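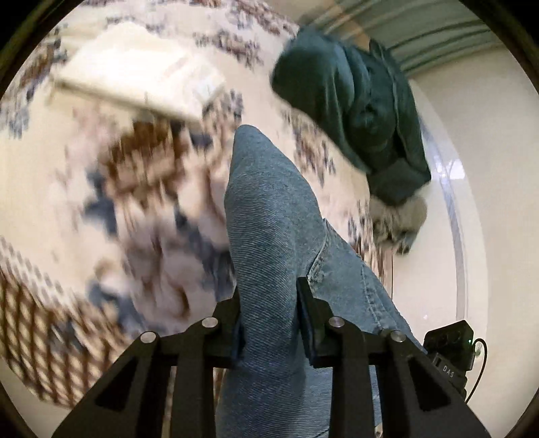
Re: Taking up jeans and keeping the old hem

List: Hemmin sewing and mending list
Date: October 2026

> Hello all, newish member from Wustavstead. I've got three pairs of
> jeans that are all too long and I've been walking on the backs of
> them for months. Every time I've tried to shorten denim in the past
> it's come out looking like school trousers. I know there's a way of
> keeping the original hem but the instructions I found lost me at
> step two. Also my machine hates the thick bit at the side seam and
> I've snapped more needles than I'd like to admit. Is it worth
> carrying on, or should I just pay somebody? The place in Grandside
> does them but there's a long wait.

Please don't pay anyone! Well, do if you hate the job, there's no shame in it, but this is a lovely one to learn and once you've done the first leg you'll be cross you ever paid for it.

I do quite a lot of these. I keep a little notebook of everything that goes under the needle (started it years ago to see if the machine was earning its keep) and I've just looked: 457 jobs in there, and 146 of them are jeans hems. So I've made most of the mistakes going, a few of them twice.

Wash them first. New denim shrinks in length more than you'd think, and I once did a beautiful pair in May that were ankle-swingers by the end of the month. Wash and dry them the way you normally would, then put them on with the shoes you'll wear most and turn up one leg until it looks right. Pin it and take them off.

Now the part that probably lost you. Measure how much you need to lose, from the old bottom edge to where you want the new bottom edge to be. Say it's 6 cm. You're going to hide that 6 cm in a fold, and a fold has two sides, so you halve it: 3 cm. Turn the leg up on the outside, right sides together, and measure 3 cm from the stitching line of the old hem down to the new fold. From the stitching, mind, and leave the hem itself out of it! That's where everyone comes unstuck. The hem just sits there above your measurement minding its own business.

Pin all the way round, match up the side seams, and then sew right up against the edge of the old hem, as close as you can get without going on to it. A zip foot is good for this. Use a thread that matches the denim, as you won't be touching the orangey stitching at all. When you flip the hem back down, the extra goes up inside the leg and you've got your nice faded worn edge where it always was. Press it hard with plenty of steam. Try them on before you cut anything, please, then trim the loop inside and zigzag the raw edges. If it's only a small amount you can leave the loop in and just tack it at the seams, handy for children who are still growing.

About the needles. Are you using a proper jeans needle? A size 100 is what I'd reach for, and a fresh one, since a blunt one will thump and skip and then go ping. Lengthen your stitch to 3 or 3.5. For the side seam, whack it with a hammer first. I mean it! Fold a bit of scrap over it, put it on something solid (the back step does me) and give it several good wallops. It squashes the layers down a treat. Then when you get there, stop with the needle down, lift the foot, tuck a folded bit of denim behind it so the foot is level, and turn the handwheel yourself for those few stitches. Foot off the pedal altogether.

My machine is an old Zuveter, nothing fancy, and it manages fine done that way. It's no good with topstitching thread in the bobbin though, so if you ever do want to do a normal hem with the thick gold thread, put that on top and ordinary thread underneath.

If yours are stretchy, go gently. Don't pull as you feed it through or the hem goes wavy, and a stretch needle may suit it better than the jeans one. I've still not found a way I'm fully happy with on the very thin jegging sort, so if anybody else on the list has one I'd love to hear it.

Start with the pair you like least. And keep the offcuts if you get any, they make the best patches for knees.

Let us know how the first leg goes, and shout if the halving bit is still clear as mud. I can have another go at explaining it.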